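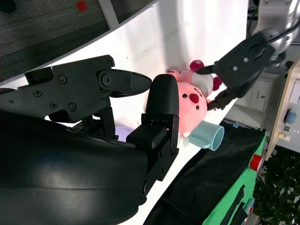
Setting up the Jener for a small room gig is the part of this guide I get asked about most, so I've written it the way I do it myself. The Jener is a stereo preamp for upright bass and piano, and it likes to sit flat on a table with nothing leaning on it. Mine shares a white tabletop with whatever else is on there, and a pink plush toy with a little red nose makes a fine stand-in for the bassist's head when you're working out which way the stage mic should face!

4.1 Connecting a bass and a piano

1. Turn the output knob all the way down. Yes, even if you did it last night.

2. Plug the bass pickup into input A and the piano mics into inputs B and C.

3. Set the low cut on A to 80 Hz. I started lower for years and got nothing but rumble from the floor – Kiran Nigam, who played bass on the Trimholm sessions, talked me out of it.

4. Switch on the power and wait for the green light to stop blinking.

5. Play the loudest tune in your set (a real one, brushes and all) and bring up each gain until the red light only just flickers.

6. Bring up the output slowly.

Note: If the piano sounds boxy, move the mics before you touch the tone controls. Chathurika Amarasinghe keeps hers 17 inches above the strings with the lid on the short stick, and I've stolen that for ballads.

Caution: Never plug in or pull out the bass while the output is up. The pop is nasty, and small speakers don't forgive it.

4.2 Saving your settings

1. Hold the Store button until the display shows a number.

2. Turn the dial to pick a slot. I keep slot 4 for trio nights at the Westinska, with the reverb on Small Club.

3. Press Store once more.

Note: Error 518 means the slot is locked. Hold Store and Mute together to unlock it, then start again from step 1.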